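Grollby fault

The Grollby fault is a failure seen in simulated robot picking, in which an arm closes its fingers on the wrong object or on thin air because its position estimate has slipped. It takes its name from the Grollby table-clearing task, a wonderfully simple test built at Udeck in which household items go into a basket. Lama Dabbas first described it in a report dated 21 May 2022, after 30 bad grasps turned up in a batch of 500 runs.

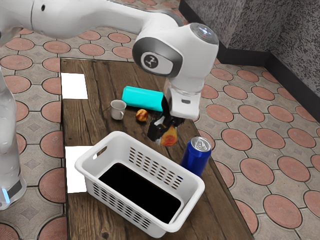
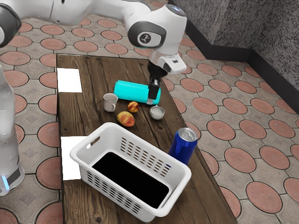
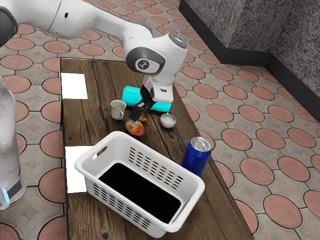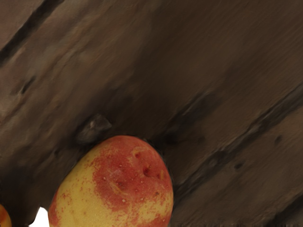 Simulated views from the table-clearing task.

Dabbas traced the slip to a delay between the wrist view and the joint readings - a tiny lag, but enough to shift the target by roughly 2 cm. Round items suffered most. The fix, known as the Hayashi check, is delightfully cheap: the arm pauses, compares both signals and backs off if they disagree. Grandberg added it to its own simulator that December, with a limit of 5 retries before the run is stopped and logged as a fault.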